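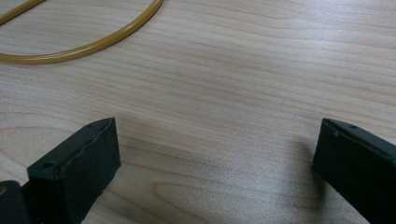 Home | Vacancies | Workshops | Training | Contact

Bench Technician, Tubing and Small Parts (part-time, fixed term)

Posted 06/11/2023 by the Recruitment Desk, Gamage Laboratory Supplies
4 comments | 2 shares

Gamage Laboratory Supplies wishes to appoint a bench technician to the tubing section at its Clurnberg workshop. The section cuts, coils, checks and packs flexible tubing for school and college laboratories. Rubber tubing makes up most of the work. Silicone and PVC tubing are handled in smaller amounts.

The post is for six months in the first instance and may be extended. Hours are 24 per week, worked over four days. Start and finish times are agreed with the section lead and then kept the same from week to week.

The work

Tubing arrives from the supplier on reels or in long loose coils. The technician takes a length from the reel, lays it on the bench without stretching it, and leaves it to relax before measuring. Rubber that has been wound tightly will hold a curve for some time and must not be pulled straight against the rule. A length cut under tension will be short when it settles, and short lengths are the most common cause of returned orders.

Duties are as follows.

- Measuring and cutting tubing to the order sheet, with square ends.
- Inspecting each length for cracks, flats, sticky patches, trapped grit and uneven wall thickness.
- Coiling finished lengths to the stated coil size and tying them with paper tape.
- Sorting tubing by bore and wall, and labelling the bins.
- Entering the reel number, cut length and result of inspection in the bench log.
- Setting aside rejected material and marking the fault with a tag.
- Keeping the bench surface clean and free of blades at the end of each session.
- Making up classroom sets to the Skarnier list.

The Skarnier list is the contents sheet for our boxed set of tubing, clips and connectors. It has its own packing order, printed inside the lid, and new staff are trained on it in the second month.

Inspection is done by eye and by hand. The length is passed between finger and thumb, then bent into an open loop and turned under the lamp. Faults in amber rubber show best against a pale surface. Staff who have worked only with opaque black hose usually need some practice before they can tell a surface mark from a fault in the wall.

The bench room

The tubing section has a room of its own on the ground floor. Benches are pale wood with a smooth finish and are wiped down with a damp cloth only. Solvents, oils and silicone spray are not used in the room. Oil in particular will spoil natural rubber, and hand cream should not be worn at the bench for the same reason. Cutting is done on a separate mat and never directly on the wood.

Tubing in stock is stored in the dark in closed bins, away from the windows and the heating pipes. Only the material for the current order should be out on the bench. The room is kept at a steady temperature and can feel cool in the morning. A work coat is supplied.

Latex notice. Much of the stock is natural rubber and contains latex proteins. The post is not suitable for anyone with a known latex allergy. All appointments are subject to a health form, and gloves without latex are supplied for those who prefer to wear them.

What we are looking for

Needed:

- Steady hands and good close vision, with glasses or lenses if worn.
- Practice in measuring to the millimetre, in any trade or craft.
- Clear handwriting. The bench log is kept on paper.
- Able to stand or sit at a bench for up to two hours between breaks.
- Able to lift a full reel from the trolley to the spindle with the hoist provided.

Useful, though training can be given:

- Work in a school or college preparation room.
- Knowledge of bore and wall sizes and of how they are written on an order.
- Use of a guillotine or rotary tube cutter.
- Use of callipers and plug gauges.

No formal qualification is asked for. Applicants from upholstery, bookbinding, cable work, instrument repair and similar bench trades have done well in the section and should not be put off by the word "laboratory".

Terms

The pay grade is Bench 2. The hourly rate for the grade is sent with the application form. Holiday is given in proportion to hours worked. Parking is free at the rear of the building, and there is a covered rack for bicycles. The post is based at Clurnberg, with occasional days at the Brukwood store during stocktaking. Travel between the two sites is paid. The post cannot be done from home.

The probation period is six weeks. During this time the technician works beside an experienced member of the section and all cut lengths are checked a second time before packing.

How to apply

Ask for the application form by post or at the front desk, quoting reference 405. Return it with a covering letter of no more than two pages. The letter should describe one piece of work in which you had to measure, cut or inspect material, what tools you used, and how you checked the result. Please do not send certificates or samples of work at this stage.

Applicants on the short list will be invited to a bench trial. The trial consists of cutting a set of lengths from a reel, coiling them, and sorting a mixed tray of tubing by size. Tools and material are provided. A short interview follows in the same room. Please wear closed shoes and remove rings and bracelets before the trial.

Forms must reach us by the last working day of November. Forms received after that date will be held for the next vacancy in the section if the applicant has ticked the box on the back page.

Questions about the duties should be marked "Tubing section" and sent to the Clurnberg address. Questions about pay or access to the building should be marked "Recruitment Desk".

Previous vacancy | Next vacancy | Back to all vacancies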